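Chapter 4
House rules: writing the standard before you need it

I'll start with a confession. The first set of working rules I ever wrote for a robot arm ran to 12 pages, and I don't think a single person read past the second. I was very proud of it! It had a numbering scheme, it had a glossary, it had a whole section on who was allowed to change the glossary. Then Apinya Thaweesak joined the bench team at Paewai, asked me where the arm was supposed to rest between jobs, and I couldn't find the answer in my own document. (It was in a footnote to section seven.)

So this chapter is about rules people can use. We looked at the big published standards in Chapter 3, and you'll still need them, because they tell you what a safe machine and a safe workplace look like in general. What they can't tell you is what happens on your own table on a wet afternoon when three people want the arm at once. For that you need house rules, and you have to write them yourselves.

I like to sort house rules into two piles. The first pile protects people: who may stand inside the marked area, who holds the stop button, how fast the arm may travel when someone is within reach. These are short, they go on the wall, and you don't bargain over them. The second pile protects the work. How is the table laid out before a run? What gets written down when a grasp fails? Who decides that a run doesn't count?
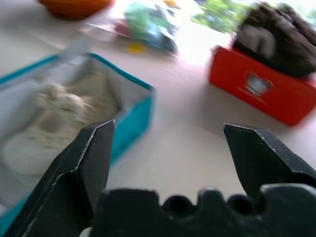
The second pile is where most of the arguments are, and I've come to enjoy them. Take clutter. Irfan Durrani, who taught me most of what I know about bench practice, wanted every test done on a bare surface with one object on it. Ngaio Quinlan wanted the table to look like somebody's kitchen. They went back and forth all through January, and the rule we ended up with was a bit of both: you may have as much on the table as you like, so long as the layout is written down before the arm moves and nothing gets tidied halfway through. I still use it, word for word.

Speed is another good one. A camera at the wrist gives you smeared pictures when the arm is swinging across the table, and if a person is going to judge a grasp from those pictures later, your rules should say when the arm must pause. Ours says before the fingers close and again after the lift. At Sirkberg they pause only once, and log more than 100 runs between checks, which suits the way they work. Neither rule is wrong. What would be wrong is mixing the two sets of logs and pretending they match, and yes, I've done that too. It meant going back through 2,183 entries by hand.

A word on wording, before we get to the exercises. Write "must" when you mean must and "should" when you're prepared to hear an excuse. Put one instruction in each sentence. Name a job, such as "the operator", and leave names out, or you'll be rewriting the thing every time somebody goes on holiday. And date every version, even the scrappy ones.

In section 4.1 we'll take the Lostell bench rules, which fit on one side of paper, and go through them line by line. Have a pencil handy, as I'd like you to cross some of them out.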